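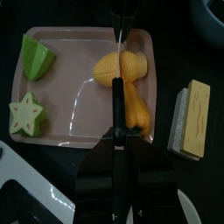
Why would anyone need a review of play food, asked a reader under my last post, when any old toy box would do for training a robot? Fair question! I would have said the same thing back in the spring. Then I spent a good chunk of the year recording demonstrations with whatever we had lying around, and I came out of it with strong feelings about toy vegetables.

So, the Grornska play kitchen set. We bought two of them for our two-arm table, where we're collecting examples for a policy that is supposed to do simple kitchen jobs: pick up the knife, bring it to the board, hold the food with the other hand, cut, put everything back on the tray. I've now recorded 300 episodes with the set (a few of them very bad, all my fault) and I think that's enough to have an opinion.

What you get and what I use

The pieces I reach for most are the corn, the yellow-orange bell pepper, the star fruit and a bright green wedge that half of us call melon and the other half call lime. We settled on "green slice" in the labels, and please, if you do one thing before you start recording, settle your labels. I had to go back and fix a whole batch where the same piece had three names.

There's also a sponge with a scrubby side, which I thought I'd throw in a drawer and forget. It lives on the table now as a distractor. The job says "put the corn on the board," the sponge is standing right there being pale yellow and roughly food-shaped, and the policy has to learn to leave it alone. Ours went for the sponge quite a lot early on. It has gotten better.

The pink tray is my favorite part. It has a proper raised rim, so pieces that get bumped stay on it, and the color stands out from our black tabletop. The downside is the shine. Our overhead light draws a big bright curve right across the bottom of it, and the curve moves when the wrist camera moves. I fretted over that for a while and thought about sanding the thing down. In the end I left it, and I now think a little glare in the data is fine, as long as you don't record every episode with the tray in the same spot. Move the tray! Turn it! I forgot to do that on my first afternoon and got 30 episodes so alike that I left them out of the training set.

How the pieces feel through a gripper

I drive the arms from a pair of leader handles, which means I feel nothing of what the fingers feel, and everything I know about grip comes through the cameras. The corn is the easy one. It's long, it has a bumpy surface and it gives the fingers something to catch on. The pepper is much harder. It's shiny and lobed and it likes to roll away from whichever finger touches first, and I have a lot of footage of me chasing it from one side of the tray to the other. I kept some of that footage in on purpose. The recoveries are worth having, and a policy that has only ever seen perfect grabs has no idea what to do after a miss.

The star fruit is somewhere between the two. Grab it across two points and it turns in the fingers; come in at the dip between the points and it sits nicely. It took me an embarrassing number of tries to work that out, and once I had, I noticed my episodes got shorter and smoother, to the point where the early ones looked like somebody else had recorded them.

The knife deserves its own paragraph. It has a black handle, our fingers are black, our table is very nearly black, and in a dim corner the handle just about vanishes. The blade is pale and easy to find. From the wrist view, though, when you're looking along the edge, the blade turns into a thin line and you have to trust yourself a bit. I'd love a version with a bright handle. A strip of colored tape would do it too, but then you're training on tape, and I'd rather not. 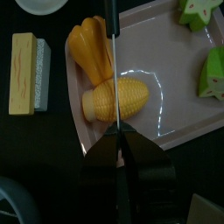
Recording with the Plustley app

I'm lumping this in with the review since the set and the app arrived in the same month and I can't really separate them in my head. Plustley is the recorder we use to save all the camera views and the arm positions together. Tap a foot pedal to start, tap to stop, hold to throw the take away. I like it a lot. The playback is quick and the discard pedal has saved me from keeping plenty of junk.

What I don't like is the reset reminder, which pops up after each take and tells you to put the objects back "in their starting positions." No thank you! I want them somewhere new. You can turn it off, three menus deep, and I wish the quick start sheet said so.

Our shared pool has 1551 episodes in it at the moment, from play food and older household junk put together. Scrolling through it, I can tell at a glance which ones are mine, and I mean that as a warning. I always come in with the knife from the left and always start the cut at the same lazy angle. If you can, get a second person on the handles for a while, or at least make yourself swap arms.

Setting up the cutting station

My routine is pretty simple. The yellow board goes up on a white block in the middle so both arms can get to it without folding themselves in half. The tray goes to one side, bowls and plates go wherever they like. I change the clutter every few takes and leave the board mostly in place - the reach over it is tight for both wrists, and I've clicked the two grippers together more than once.

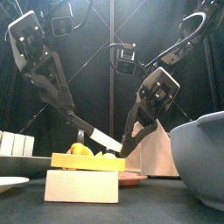
The board being yellow is my one real gripe with the layout. Yellow corn and a yellow-orange pepper on a yellow board is a tough thing to look at for an hour, and from the fixed camera I lose the outline of the food more often than I'd like. The green pieces are no trouble at all. I've ordered a dark board from Callier to mix in, and I plan to keep using the yellow one for maybe half the takes.

Compared with the Iordache set

We had the Iordache play food before, and I'll be kind about it. The pieces are smaller and prettier, and they were miserable for our fingers. I'd record a clean approach, close the gripper and squirt the tomato clean off the table. For a hand with soft fingertips it might be lovely. For plain hard fingers I'd pick Grornska every time.

Would I buy it again? Yes, and I probably will, as my target is another 400 episodes before October and I'd like a spare pepper. I take off one star for the black knife handle and half of another for the way the set is packed, with every small piece in its own little bag. Three and a half out of five, and if they ever sell the trays on their own I'll take a stack of them.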